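How to Look Up an Old Painter Before You Buy the Painting

So you have fallen for a landscape at an estate sale, there's a scrawl in the corner, and the dealer swears it is "a known name." I have been there more times than my walls can hold! A quiet evening of looking things up will tell you a good deal, and it costs next to nothing.

Step 1. Copy the signature

Write it down exactly as it stands, odd letters and all, and then write every other way it could be read. I spent most of one March hunting for a painter called Monsavi before it dawned on me that the "n" was a "u" and two letters had traded places. Mousavi came up on the first try.

Step 2. Turn it over

The back of a picture is often chattier than the front. Look for framers' labels, stock numbers, chalk marks and old prices. A small canvas of mine carries a torn label from a shop in Distelville and the number 13 in blue crayon — the shop's name led me to a sale list, and the list gave me a title. Please don't peel anything off, however loose it looks.

Step 3. Clear a table and lay out your notes

Give yourself more room than you think you'll need. I keep papers in piles by decade, with the doubtful ones off to one side.
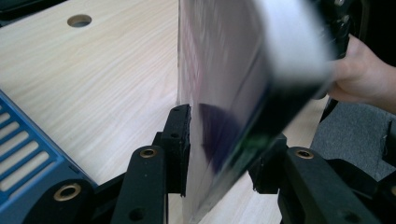
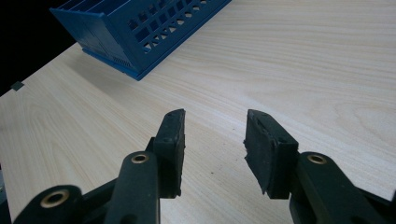 Light wood tabletop, blue plastic.

Step 4. Check past sales

Read at least 3 results, and compare size and subject as well as price. A big harbor view that brought $2000 says very little about a pencil study. If the dealer at Clinlow wants $1000 for yours, ask politely which sales that figure rests on, and give them time to answer.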